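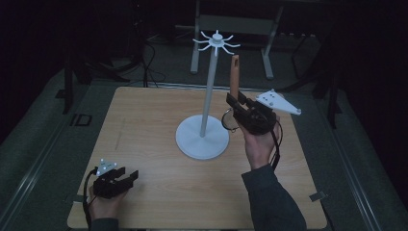

Last updated: June

Student Work > Business and Law > Project Reports

Who owns the logo? My project on freelance contracts and copyright

By Luana Evangelista

I picked this topic after my cousin designed a logo for a café and then found it on a van, a website and a load of T-shirts (she'd been paid for a menu!). She wanted to know if that was allowed and I had no idea, so there was my project.

My question was how often small freelance contracts in the UK say who owns the work at the end. My supervisor, Enikő Szekeres, made me narrow it down from "freelancers" to illustrators and web designers, which annoyed me at the time but saved me weeks.

What I did

I asked freelancers to send me their contracts with the names and fees blacked out. I ended up with 67, and some of those were really just emails saying "sounds good, go ahead". I counted them anyway, as an email can be a contract if the basics are there. Then I interviewed six of the people who'd sent them in. Wellington Tavares helped me set up the spreadsheet and also told me, quite rightly, that my first set of column headings made no sense.

The bit of law you need

If you're self-employed and make something original, you normally own the copyright, even when the client has paid for it. For the client to own it outright you need an assignment, in writing and signed by you. Otherwise they usually get some sort of licence, and how wide that is can turn into a horrible argument. Employees are different: what they make as part of the job normally belongs to the employer. Several people I spoke to had mixed the two up, and so had I until I did the reading.

What I found

Most of the longer contracts mentioned ownership somewhere. The short ones mostly didn't, and the emails were hopeless. Seven contracts said two different things in two different places, usually where somebody had pasted in a clause from another template. One web designer, who I'll call Fodov (it's the name of his old band), had signed a contract that gave the client everything "on payment" and also everything "on creation". He hadn't noticed until I rang him up!

Benedito Assunção, who teaches our contracts module, thinks the wording about payment matters most. If ownership only passes once the invoice is settled, the freelancer has something to bargain with. I'd have liked to test that properly but I didn't have any disputes in my sample, only grumbles.

What I'd change

I'd ask for the date of each contract, as I couldn't tell the old ones from the new. I'd also talk to some clients, because I only heard one side.

14 shares | 2 comments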